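Sobczak Mesa bin-picking kit
Ref. 3228 - sold and hired through Prerent, Cleralton depot

Kit for picking mixed loose items out of a metal bin. Fits arms you already own, KUKA included. Arm not in the price, please check before ordering as we get asked this alot.

What you get: jointed metal gripper, wrist plate, cable set, software licence for 2 seats. Bin and clamps are extra. Any rigid metal bin will do if it's clamped down at the back - don't skip the clamps.

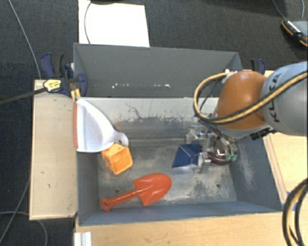 Awkward shapes are what the Mesa is for. Long thin handles, hollow blocks, shiny curved stuff, things leaning up the side wall. Flat parts lying tight in a corner are slower, expect a retry or two. Scuffed old bins are fine, no need to repaint.

Set-up takes 3 hours with the arm already mounted. Leave slack in the cable loop at the wrist or it will snag on the bin wall. Tape the rest down to the bench.

Hire: £400 a week, delivery on top. Minimum 2 weeks. Spare fingertips in stock again from April - order seperately.

Not for food or anything wet.

Returns to Cleralton only, in the orginal case.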